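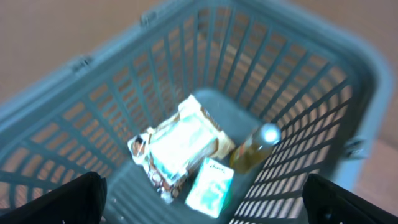 September 2, 2026

Treltine starter, second round. Fed both jars at 8:15, same rye flour as before. Jar A rose to the tape mark and held. Jar B is slower and smells sharper, closer to nail polish than yogurt. Kept it going anyway.

Mixed one test dough from A:

- bread flour, 1,000 g
- water, 735 g
- starter and salt as on the August card

It felt wetter than the last one. Yetunde thinks the new sacks take up less water and wants to drop it a little next time. I'd like one more bake at this level first — we changed the flour and the proofing shelf in the same week, so the two are mixed up.

Three folds, then into the cold cabinet overnight. The Grolent probe reads a degree higher than the glass thermometer on the bottom shelf. Use the glass one until Justinas Petrauskas has checked the probe against ice water.

Crumb from the previous loaf: tight at the base, one big tunnel under the crust. Probably shaping. Cut face is in the freezer, labeled, if anyone wants to compare.

To do: scrub the jar lids, order more rye, and find the short lame. Bake at 7 tomorrow, lid off after 20 minutes — Yetunde has the oven from 9.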